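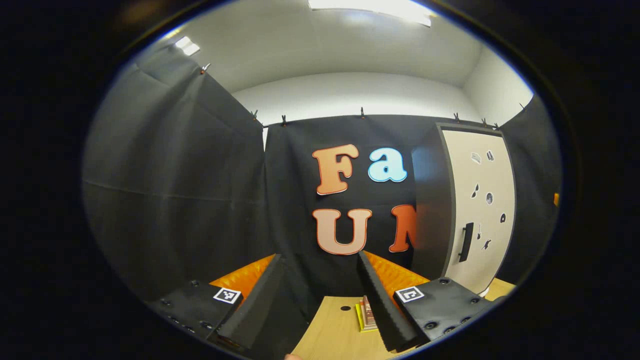 # Gripper budget notes

Kept by Glenys Owen for the Vildale purchase. Prices are not final and I don't trust the Lunon quote.

- Files: 253 episodes, two hand-held grippers
- Spare fingers: $143 a pair
- Lunon "starter bundle": $1207, training extra

## Before you sign

Lunon wants us to buy a second bundle in July — I'd wait. Their pitch counts every task as equal, and a white door with a black lever handle, held between two ridged fingers, says little about what drawers will cost us.
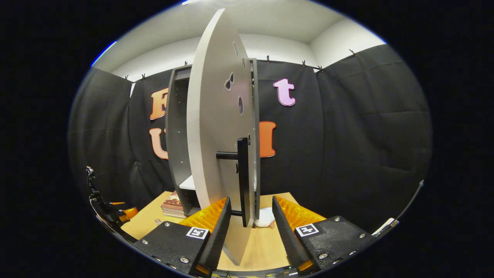
Related
Figueroa mount quotes
Brumier lease terms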